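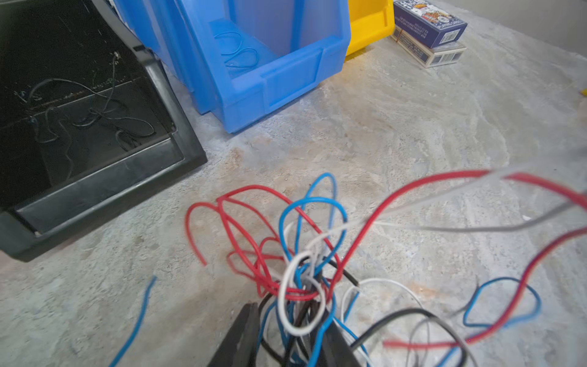
Store room floor, wall side, before the walk-round: black tub with the cables, blue and yellow bins, two packs of cards.

Filed under: Workshop & Stores > Checks
3/27/24
By the stores desk, Conneely unit, Boltdale

Right, this is the March check for the small store. Same sheet as ever, the Kivent one with the tick column, and I've typed up my scribbles underneath each line so you don't have to read my handwriting (you're welcome!). OK means OK, ACTION means somebody please do it, and N/A means we haven't got one.

1. Walkways clear from door to back wall – ACTION
Better than last time, but we're still keeping things on the floor that ought to be on a shelf. The big black tub is the worst of them. It was lying on its side with the opening facing up, and that thick rim is just the right height to catch a shin. Stand it up properly or get it off the floor altogether.

2. Floor surface sound – OK, with a note
It's the same old mottled concrete, rough in patches, with faint orangey-brown stains here and there. I ran my boot over the ones by the blue bin and nothing lifted or felt slippery. I'd love to know what they are! If they spread I'll put them down as a proper item, but for now they're only ugly.

3. Loose cables stored safely – ACTION
Oh, the cables. Several dark ones all in loops in the bottom of the black tub, some with small pale ends, and I couldn't tell at a glance which had a connector on and which had been stripped. Please go through the lot, coil each one on its own and put a tie round it. Anything with bare ends goes in the scrap box and does not come back. I'd allow 15 minutes, with a cup of tea.

4. Containers clean and undamaged – OK
The black tub is scuffed and dusty inside, lots of faint white scratches, and there's a line of muck along the inner wall above the cables. I had a good feel round the rim and it's sound, so a wipe out will do. The blue and yellow bins are both fine. I do like those bins, they were well worth fetching from the Nultus clearance.

5. Containers labelled – ACTION
The blue one has a label area moulded into the front, so let's use it. All it's got in it is a thin blue wire in a few little loops, and a whole bin for one wire seems generous. Either add the rest of the thin stuff or find the wire another home. I'll bring the marker pens down. Yellow one to be labelled at the same time.

6. No personal items in store – ACTION (a gentle one)
There are 2 packs of playing cards on the floor near the wall, one on top of the other. Navy box on top, pale beige one underneath with a rubber band round the end. Nobody's in trouble, I like a hand of rummy myself, but they belong in the break room and I'll move them on Friday's – sorry, on my next round if they're still there.

7. Small bits swept up – ACTION
There's a tiny yellow something on the floor past the cards. I wrote "yellow thing" on the sheet and forgot to go back to it. Pick it up, and give that whole side a sweep while you've got the brush out.

8. Wall and skirting free of damp – OK
Plain grey wall, dry to the hand all the way along.

9. Ladder tagged and in date – N/A
Still on loan to the front unit.

10. Door closes and latches – OK
Stiff, but it latches. A drop of oil wouldn't hurt.

That makes 5 actions, all small ones. Tick them off on the paper copy by the door and put your initials next to them, please. Sheet number for the folder is 3,134.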